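Learning to grasp gears, part 2: what the wrist camera needs

2021-07-11

Last time I wrote that our policy was picking the gear well on the left half of the mat and badly on the right half. Azadeh Parsa read the post and asked me a simple question: did I look at the training images by colour, or only at the success numbers? I had only looked at the numbers. So I spent a few evenings going through the recordings.

We have 532 demonstrations now, all made by hand guiding. In 119 of them the gear starts to the left of the gripper and quite far ahead, and the arm must move sideways before it can go down. These are the ones I find most useful, for the network cannot learn the easy habit of only closing the fingers.

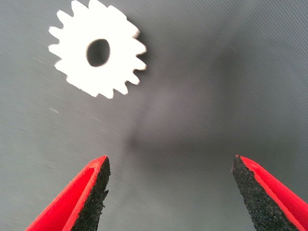
What I changed

The white gear on the grey mat is very bright, and its teeth become soft when there is motion. My first network followed the brightness and did not care about the teeth. I now change the brightness of each training image at random, and I add a dark soft band at a random place, similar to the shadow between the fingertips.

The result

I ran 47 trials with the old policy and the same number with the new one, with the same start positions. The new one is clearly better on the right half. On the left I see no difference - maybe a small loss, but I do not trust it yet.

Ambros Ortner thinks I should mask the red fingers out of the image completely. I am not sure. They never change place in the view, and I believe the network uses them as a kind of ruler. I will try both ways and write again in October.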